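March 2022

For several months I promised to write something about how we collect examples for our two-arm system, and each time I wrote about the software instead. The software is easier to explain. The collecting is slow and a little boring, and I think it decides more of the result than the model does, so I will try.

The task set is called Sterkitville. It was a joke name on the first folder and then it was too late to change it. The idea is a small kitchen on a table: plates, mugs, things to put the plates in, things to hang the mugs on, and one piece of play fruit or something similar to pick up. The system should learn from people who drive the two arms by hand. One recorded attempt, from the starting position to the end, we call an episode. Our goal for the first round is 200 episodes for each task, and there are 4 tasks.

When I began last September I believed that the best examples are the clean ones. I practised a movement until I could do it without stopping, and then I recorded it forty times in one afternoon. I was very proud of these forty. The policy we trained on them was able to repeat my movement very nicely, and if the plate was moved by the width of a thumb, it closed the gripper on air and continued as if everything was fine. It had never seen a correction, so it did not know how to make one.

Now we work differently. Before each episode the person at the controls has to change something in the layout. It can be small: turn the mug tree, move the plate, swap two colours in the stand. We also keep the hesitations. If the gripper comes down a little beside the apple and must go up and try again, this stays in the recording. Only the episodes where something is broken in the data itself are removed, for example when one camera stopped before the others.

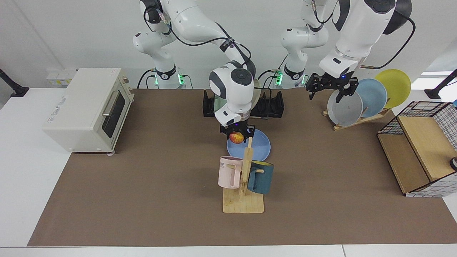
A reader going by Jasińska wrote to me after my last post that keeping the hesitations is dangerous, since the system will learn to hesitate also where there is no need, and that she would cut the failed part and save only the recovery. I have thought about this for many evenings. I agree with one half of it. With a small number of episodes, the bad approach is copied together with the good correction, and we have seen arms that make a little useless stop above the plate, like a person who forgot why he came into the room. But when we cut the failed part, the recovery begins from a place in the air and the training does not like the jump. For the moment we mark the failed part with a label and give it less weight. I am not certain that it is the right answer.

The second arm is its own difficulty. With one arm, the person driving thinks only about one hand. With two, most people use their better hand for everything and let the other one wait. In our first 267 recordings, from before we had any rules, the left gripper was waiting most of the time. The model learned this too, of course. So we now write on the task card which arm must begin, and we alternate. I drive badly with my left hand and my episodes are longer when it begins, but I have stopped being ashamed of it.

About the cameras I have less to say. We record from a fixed view and from a higher one, and both are needed. From the side, it is easy to judge how high the gripper is over the mat. From above, the distances between the objects are clear, but the arm often hides exactly the plate you want to see. When we trained with only one of the views, the results were worse in both cases — in different ways, and I want to write a separate post about it with proper numbers.
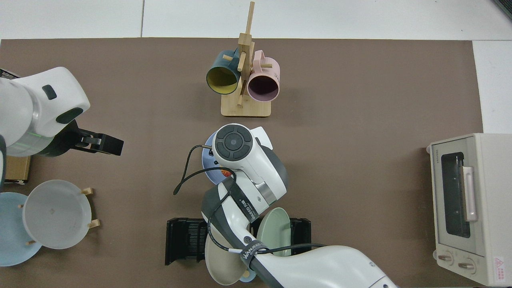 *Sterkitville table from the high view: mug tree at the top, dish rack at the bottom, toaster oven on the right.*

Some practical notes, for those who asked me what I would do the same way again.

- Write the task sentence before recording, and do not change it later. We had "put the plate in the rack" and "place the plate into the rack" as two separate tasks for a whole week.
- Stop after 40 minutes of driving. After this the episodes become all alike, even if you change the layout.
- Watch some recordings on the same day. I once found a camera that was out of focus only after the whole session was finished.
- Keep the starting position of the arms a little different each time.

The recordings are stored with Urkano, the small tool I described in an older post. It is still ugly and it still loses the labels if two people edit the same episode, so please do not edit the same episode. The next version will lock the file when somebody opens it.

In the next weeks I will finish the mug task, where the handle must go over the peg. It is by far the hardest of the four. A plate forgives a small error of angle and a mug handle does not forgive very much. If somebody has collected data for hanging things on pegs, with any kind of gripper, I would be glad to read how you divided the episodes between the two sides of the tree.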